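Gripper Hold Fault on the Two-Arm Table Cells: Frequently Asked Questions
Devwood Robotics Lab, Govport site. Last updated 3/12/19

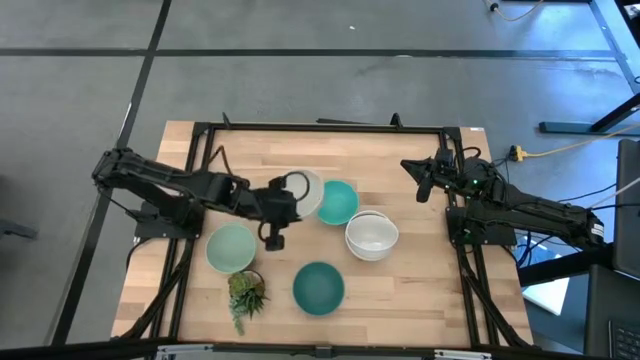 Two-arm cell with the bowl set. Left gripper at the white bowl, right arm raised.

What is the hold fault?
The gripper closes on an object, the controller reports a good grip, and then the gripper does not open when it gets the release command. The arm carries on with the rest of its program while the object is still in the fingers. The log shows code 908 on the joint controller for that arm.

Which cells are affected?
Both two-arm table cells at Govport and the one at the Jacobs building. The single-arm cells use an older controller and have not logged the code.

What happened the first time?
During a bowl stacking run, the left arm kept hold of a bowl after the release step and moved back toward its home position. The right arm was already starting its own reach. The bowl struck the right arm at the wrist and broke. No one was hurt. The operator pressed the stop button and filed report 3812.

Why didn't the arms stop by themselves?
The collision check in the motion program covers the arms and the frame. It does not know about an object in the gripper unless the program says one is there. After a release command the program assumes the fingers are empty, so the bowl was left out of the check. The torque limit on the right arm did trip, but only on contact.

What causes the fault?
We have found two causes so far. The first is a position reading that drifts when the gripper holds a thin rim at an angle for a long time. The controller decides the fingers are already open and ignores the command. The second is the cable at the back of the gripper. If the loop is too tight, it pulls on the connector when the wrist turns, and the command can be lost. Report 3812 was the first kind.

Does it only happen with bowls?
No. It has happened with a plastic cup as well. Bowls show it most because they are picked up by the rim and tilt in the fingers.

An arm is holding something and won't let go. What do I do?
Press the stop button for the cell. Wait until both arms have stopped moving, then switch off power to the arm with the fault. The arm will sag when power is removed, so keep your hands out from under it and let it settle. Support the object from below and turn the manual release on the gripper until the fingers open. Do not pull the object out. Two gripper fingers were bent that way in the first week and we had to wait for new ones from Urker.

Can I leave the other arm on?
No. Power down both arms before you reach inside the frame, even if the other arm is up and out of the way. A raised arm may be waiting on a timer.

There is a green light on the arm. Is it safe to reach in?
The green light tells you the arm has power and no active fault. It does not tell you the arm is going to stay still. Treat it as live.

Where should I stand during a run?
Behind the tape lines. The desk position is fine for watching logs. Keep bags, chairs and loose cords out of the space next to the table so you can get to the stop button without stepping over anything.

Can I clear code 908 and keep going?
You can clear it once, after the gripper has been opened by hand and has passed the open/close test with nothing in it. If the code comes back the same day, tag the cell out and write it up.

How do I check the cable loop?
With power off, turn the wrist by hand to each end of its travel. The loop should move freely and should not go flat against the housing. If it does, loosen the clip and feed in a little more cable. Do not add tape.

Is there a fix?
A controller update is being tested now. It makes the gripper confirm its position after each release and halts both arms if the answer is wrong. Until it is installed, run at reduced speed and keep a two second pause after every release step. Programs without the pause are not to be run on these cells.

Who do I contact?
Su-chen Shih handles fault reports for the table cells. Send the log file, the program name and the time of the fault. If something broke, leave the pieces where they are until she has replied.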